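Subject: Re: [softfruit] Gooseberries as cordons, and what to do about sawfly
From: Skulow allotments, bottom plots
To: softfruit list

Sorry for the slow answer. I've kept most of your message below and put my replies underneath each part.

> We have taken over a plot with a row of old gooseberries along the
> north side. They are planted far too close and are a thicket in the
> middle. I can't get a hand in to pick without gloves up to the elbow.
> Is it worth trying to bring them back, or should I take them out and
> start again?

It depends how old they are and whether the wood is sound. Cut one of the thick stems low down with a saw and look at the end. If it is pale and clean right across, the bush has years in it. If it is brown or grey in the middle and crumbly, I would not spend time on it.

I did this with a row that came with my own plot. There were 11 bushes when I got it. I kept the better ones and dug out the rest, and that alone let in enough light and air to make a difference. The bushes I kept cropped badly the first summer and well the second. Don't judge them on the first year.

To bring a thicket back, do it over two winters. The first winter take out everything dead, everything lying on the soil, and the oldest third or so of the upright stems, right back to the leg or to the base if there is no leg left. Leave the rest alone. The second winter take out another lot of the old wood and start choosing which of the new shoots you want to keep. If you do it all in one go the bush throws up a mass of soft growth, which gets mildew, and you are back to a thicket with fewer berries on it.

If the bushes are coming up from below ground as a clump, with no single stem, they have either been planted too deep or have layered themselves. You can grow them like that but weeding is miserable. In that case I would take cuttings from the best one and begin again somewhere else.

> I would like to try cordons along a wire fence if I do start again.
> The Brultik catalogue says to plant at one spacing and a book I have
> says another. Which would you go with?

I haven't seen this year's Brultik list. Mine are single cordons, upright, planted 30 cm apart to begin with, and that was too tight. I moved every other one the following winter and they are now at 60 cm. That is wider than most books give, but our soil is heavy and things grow leafy on it. On a light soil you could come in from that quite a bit.

Put a cane behind each plant and tie the cane to the wires, then tie the plant to the cane. If you tie the stem straight to the wire it rubs, and gooseberry bark is thin when young. Two wires are enough for most people. Mine are at knee height and a bit above the waist, with a third one above that which I have never needed.

Plant them in November if you can get them bare root. March is all right too, but you will be out with the watering can in a dry spring. They should go in at the same depth as they were in the nursery, and any buds on the part of the leg that will be under the soil should be rubbed off. Any suckers that come later, pull them off while they are small. Cutting them leaves a stub which grows three more.

> How do you prune a cordon once it is up? I have read it twice and
> still can't follow it.

There are only two times in the year to think about. In early summer, when the new side shoots have got woody at the base, shorten all of them to five leaves. Leave the leader alone at that stage, just tie it in. In winter shorten those same side shoots again, to one or two buds, and take the leader back by a third. When the leader has reached the height you want, treat it like any other side shoot.

After several years the spurs get congested and you will see a knuckle of short wood with lots of thin buds on it. Saw some of those out. I do a few each winter and don't try to do a whole plant at once.

If you have bullfinches where you are, leave the winter pruning until the buds begin to move. They will strip a row in a morning and then you will have no idea what you are pruning to. We get them at Skulow most years, and I now leave mine as late as I dare.

> Last year the leaves on half the row went to bare ribs in what seemed
> like two days. I take it this was sawfly. I did not find anything
> until it was too late.

Yes, that is sawfly, from the sound of it. The caterpillars are small and green with black spots, and they start low down in the middle of the bush, so you don't see them until they have eaten their way out to the edge. By then they are big and they eat fast.

The eggs are laid on the undersides of the leaves, in rows along the veins, usually on the lowest leaves near the centre. They are pale and easy to see once you have found the first lot. I start looking in the second half of April and look every few days until the end of May. Turn up the low leaves. If there are eggs, or a leaf with a lot of pinprick holes in it, take off that leaf and squash it. Five minutes a visit is plenty for a row of cordons, and this to my mind is the best reason for growing them that way. You can see every leaf.

There is more than one brood. People look hard in May, find nothing after that, and then lose the leaves in July. I keep looking, less often, until the end of August. Losing leaves late in the year won't cost you that year's fruit but it does weaken the plant, and the next crop will be down.

I have been asked about Plestero, the spray that was mentioned on the list in the spring. I used it one year on the bottom end of the row and picked leaves by hand on the top end. I could not see any difference between the two, but I was also picking leaves off the bottom end when I noticed them, so it wasn't a fair trial. I haven't bought it again. If you do use it, do it in the evening and not while there is blossom open.

> Do you feed them? The previous people left a big heap of chicken
> manure and I would like to use it up.

Not on gooseberries. Use it on the brassicas. Too much nitrogen gives you long soft shoots and those are the ones that get mildew at the tips. What they do want is potash. I give a handful of sulphate of potash to each plant in late winter and then mulch with garden compost, keeping it clear of the stem. Nothing else.

If the leaves go brown round the edges in summer, as if they had been scorched, that is usually a shortage of potash. It can also be drought, so check the soil first.

> Which varieties would you have again?

For cooking I would have Invicta again for the weight of fruit, though it is a very thorny thing and it wants to sprawl. It doesn't make a tidy cordon. For eating raw I like the red ones, and Pax is nearly thornless once it has got going. Mine took three years to do anything.

There is also a row at the Lis end of the site that was grown from cuttings passed from plot to plot, and no label has survived. They are a yellow gooseberry, round, slightly hairy, and very good when fully ripe. I have rooted a few and can spare two if you want to collect them in the autumn. I can't tell you what they are called. I have compared them with the pictures in three books and they match several.

With any of them, thin the crop at the end of May. Take every other berry when they are the size of a large pea, use those for cooking, and leave the rest to fill out. From one established cordon my thinnings come to about 400 g, enough for a small crumble, and the ones that are left get to a good size. If you don't thin, you still get the same weight by the end, more or less, but in small fruit which takes twice as long to top and tail.

> One last thing. Should I net them all the time or only when the fruit
> is on?

I net from when the fruit begins to colour until it is picked, and then again in winter if the bullfinches are about. I take it off for blossom so the bees can get in. I also have it off for a few weeks after picking, as the small birds go through the row and clear up a lot of whatever is on the leaves. Keep the bottom edge tight to the ground — a blackbird that gets in under a loose net will not find the way out again, and you have to check it twice a day.

If it snows, get the net off the top. I lost two posts and most of the top wire that way.

I should have said about cuttings, in case you do go that way with the old row. Take them in October, this year's growth, as long as a hand and forearm, and nip off the soft tip. Some people rub off all but the top four buds so as to get a clean leg. Others say gooseberries root better with the buds left on and that you should take the low ones off when you lift them. I have done it both ways and had a lot of failures both ways. Put in twice as many as you need. A slit trench with sharp sand in the bottom is good enough, in a corner where you won't hoe them out, and they want leaving for a full year. Blackcurrants are far easier, but you will know that already.

I am on the plot most Wednesday afternoons if you want to come and look at the cordons before you put any posts in. The bottom gate sticks, so lift it as you push.

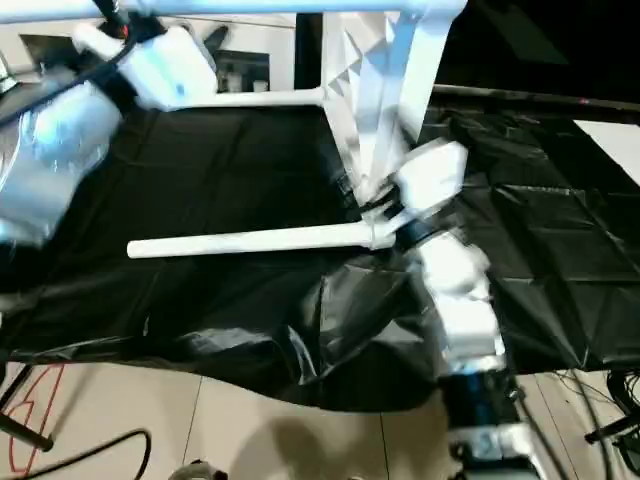
Another list member wrote back that 60 cm seemed generous even on clay, that theirs had stood at half that for years without mildew, and that they put this down to taking the side shoots back hard in June and again in late July. They also wanted to know whether the yellow ones from the Lis end drop when ripe or hang on, as they had lost a similar plant and would like a cutting if there were any left over.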